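Belkadi Stitch Notes: data card and README

Last edited 3 January 2025

What this is

A collection of close-up stills of suturing practice, with notes on every one of them, put together at the Belkadi skills room by people who really like looking at stitches. There are 465 stills in the current release. Each comes with a short plain-text note about the thread, the knots, the tissue and the incision line. We started it because our trainees kept asking what a row of interrupted stitches should look like while it is still being made, and the textbooks mostly show the finished row.

It grew. We love it. Please use it!

Who made it

Lahcen El Khatib and Zineb Abdel Hamid wrote the notes. Said Benkirane sorted the stills and threw out the blurred ones. Younes Naciri checked the wording of the notes against the stills and argued with all of us about what counts as a "cut tail" (he won, see below). Lahcen El Idrissi keeps the files in order and answers mail. Since there are two Lahcens, notes are signed LK and LI.

What's in the folders

stills/ has the pictures, one file per still, no subfolders
notes/ has one text file per still, same name, different ending
tables/ has a single spreadsheet with the fields listed further down
words/ has our word list, which is short and opinionated

Stills and notes are paired by name only. If you rename one, rename the other.

What the stills show

Mostly knots at every stage. You get thread being wrapped for a knot, a needle parked off to one side, jaws closing on a strand, and tied knots with their tails already trimmed. The view is tight, so you can follow a single strand over the tissue and back. Dark thread on pink tissue is a gift for this kind of work, and the stills where the thread curves over the pale upper part are the ones we keep going back to. 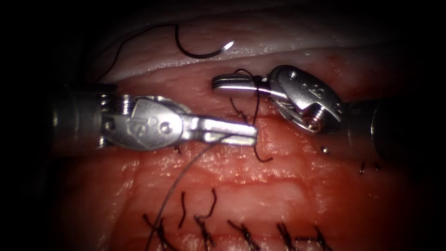 Wraps were the hardest thing to write notes for. A loop lying around a jaw can be the first throw, the second throw, or plain slack, and a still won't always tell you which. Our rule is to write "wrap, likely" when the loops go around the jaws and the needle end is elsewhere, and "loop, unsure" for everything else. 51 stills carry "loop, unsure" and we left them in. They're great for teaching, because you can put one up on the wall and a roomful of trainees will argue happily until lunch.

Fields in the table

name: the file name without its ending
stage: passing, wrapping, tying, cutting or resting
thread_color: what it looks like in the still
knots_whole: tied knots fully in view
knots_part: tied knots only partly in view
tails: short, long, mixed or none
line: open, closed or can't tell
shine: low, medium or high, meaning how much glare there is on the tissue and the metal
initials: who wrote the note

Leave blanks as blanks. An empty cell means we didn't look, and a zero means we looked and found none. We mixed these up in the April release and had to redo the whole column, which was not our finest hour.

On knots and tails

A knot goes in knots_whole only if you can see the knot and both tails to their ends. Anything running past the border goes in knots_part, even if it's nearly all there. Tails are "short" when they sit close to the knot and "long" when they reach well away from it. Younes wanted a proper measurement and we tried one, but the zoom differs too much between stills, so it's by eye. Tails that cross get the word "X" in the note. You'll see that word a lot.

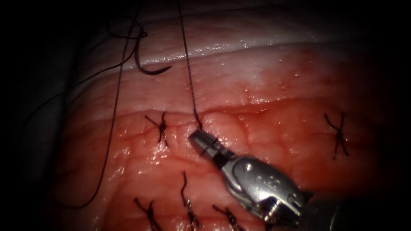

Closed line with dark tied knots; jaws holding thread at lower right.

Shine

Moist tissue throws light back, and so does polished metal. In the high-shine stills the pale parts can wash out and a thin strand of thread crossing them gets hard to follow. If you're tracing thread, start with the low and medium ones (around 400 of the total) and come back for the rest once your eye is in. Zineb prefers the glary ones and says they're closer to life.

Good uses

Teaching people to read a suture line. Practicing written description. Building quizzes for your own trainees. Comparing tail lengths along one row. The Edisstead evening group printed a batch and used them for drawing practice, and the drawings are lovely.

Less good uses

Please don't grade anyone's skill from these. One still can't tell you how tight a knot is or whether it held. There's also nothing here about healing, and we have no plans to add it.

Known problems

7 notes describe the seam as "open" where it's hard to see; a second reader is going over them. The spreadsheet shows odd characters in some older programs. Spelling of "clevis" varies in the early notes, sorry, LI is fixing it a few at a time.

Getting it and getting in touch

Copies are kept at Ralport and Grovell, and both are the same release. Credit the Belkadi Stitch Notes by name if you print or post a still, and keep the note with it if you can. Corrections are very welcome, especially from people who tie knots all day. Send the file name, the field, and what you think it should say. Put "stitch notes" in the subject so it reaches the right Lahcen.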